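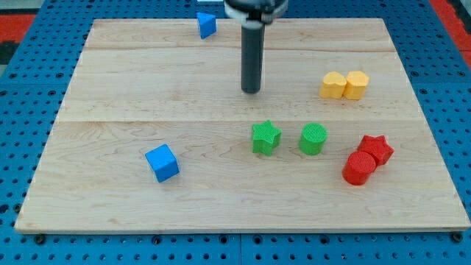
Polovley > Studies > Open calls > Endance

Category: Calls for participants, paid, in person

Participants needed for a study of spoken instructions in block arrangement

The Endance project is looking for adults to take part in a study of how people describe the position of small objects on a flat surface. The work is done one person at a time at the Bevan building in Polovley. Sessions last 70 minutes and are paid at a flat rate of $34. We plan to run 200 sessions between January and April.

Background

Most instructions for arranging objects are given in ordinary speech, and ordinary speech is loose. "Put the star next to the cube" leaves open which side, how close, and whether the star should be turned. The listener fills in the rest. Endance records what speakers say when the shapes are simple and the surface has no printed marks, then measures where the shapes end up when another person follows the same words.

The first round was run with cards on a felt mat and is closed. The second round uses colored plastic shape blocks on a wooden board. Blocks were chosen over cards because they can be turned, stood on a side or pushed against one another, and speakers handle each of these cases differently. A cube set at an angle, for instance, is called "crooked," "diamond-wise," "pointing at me" or nothing at all, depending on the speaker.

What you will do

A session has four parts with a short break after the second.

Part 1. You name the blocks. Use whatever words you would use at home. If you call a prism a wedge, it is a wedge for the rest of the session.

Part 2. You are shown an arrangement on a printed sheet and describe it aloud so that a listener in another room could build it. You may not use measurements in inches or centimeters. You may use the edges and corners of the board, the seams and grain in the wood, and the other blocks.

Part 3. You hear recorded instructions from an earlier participant and arrange the blocks to match. Each recording is played twice. If an instruction is unclear, place the block where you think it was meant to go and say why. Comments of the type "he said left but he must mean his left" are useful to us and should be spoken aloud.

Part 4. You are given a finished arrangement and asked to change it in the fewest moves you can to reach a second one, saying each move before you make it. Blocks are pushed or slid along the board. They are not lifted in this part. Pushing off-center turns a block as well as moving it, and speakers seldom mention the turn. That is one of the things being measured.

There is no score. Speed is not recorded in Parts 1 to 3. In Part 4 the time of each move is logged, but you will not be asked to hurry.

Who can take part

You may apply if you:
- are 18 or older
- speak English as your main language at home or at work
- can see and reach across a table-top surface, seated or standing
- can tell the block colors apart (a short check is done on arrival)
- did not take part in the card round

Left-handed participants are short in our numbers so far and are especially asked to apply. People who give directions for a living – dispatchers, driving teachers, stage crew, kitchen expediters – are welcome, and there is a box for this on the form. No technical knowledge is needed.

You should not apply if you work for Wirex, which supplies the work surface and the audio equipment, or if someone in your household does.

Equipment and conditions

Arrangements are made on a light wooden board laid flat. You will work from one side of it only. Please do not walk around to look from the far side, even between parts, as the study depends on a single viewpoint. Objects near the far edge look closer together than they are, and your description should go by what you see from your own place.

The height of the chair can be set. Room lighting is fixed. Bags, coats and drinks are left on the shelf inside the door. Long sleeves should be rolled or pinned, and bracelets and loose watches taken off, to avoid dragging a block out of place. If you knock a block by accident, say so and leave it. The person running the session will reset it from the sheet.

Recording and data

Your voice and the board surface are recorded. Your face is not. Voice recordings from Part 2 may be played to later participants in Part 3 under a number, with no name attached. If you do not want your voice played to others, tick the second box on the consent form. You can still take part and the payment is the same.

Recordings are kept for the length of the project. Written transcripts and block positions are kept after that. You can withdraw your recording up to the end of the month following your session by quoting your session number. It is printed on the receipt, so keep the receipt.

Payment

$34 is paid at the end of the session by card transfer or check. If you stop early, you are paid for the parts you finished plus the one you were in. If we stop early through a fault on our side, you are paid in full. Parking in the Bevan lot is free after 5:30 p.m. and is not refunded at other times. Bus fare is refunded with a ticket.

Times

Sessions start at 9:15 a.m., 11 a.m., 1:45 p.m. and 5:45 p.m. The late start fills first. Arrive ten minutes ahead for the color check and the form. A session cannot be started more than ten minutes late, and in that case it has to be booked again.

How to apply

Apply at the Bevan front desk or by phone through the building switchboard, asking for Endance bookings. Give your name, the start times you can manage, which hand you write with, and whether you have taken part in any arrangement or direction-giving study in the past year. Anoma Saha handles bookings and will confirm a place within a week. Questions on the method, the board layout or the use of recordings should go to Tomás Coughlan at the same number.

Sessions are held in Room 1068. Take the elevator on the loading side, as the main stairs do not reach that corridor. Ring at the inner door and wait – the bell cannot be heard from outside, but it does work.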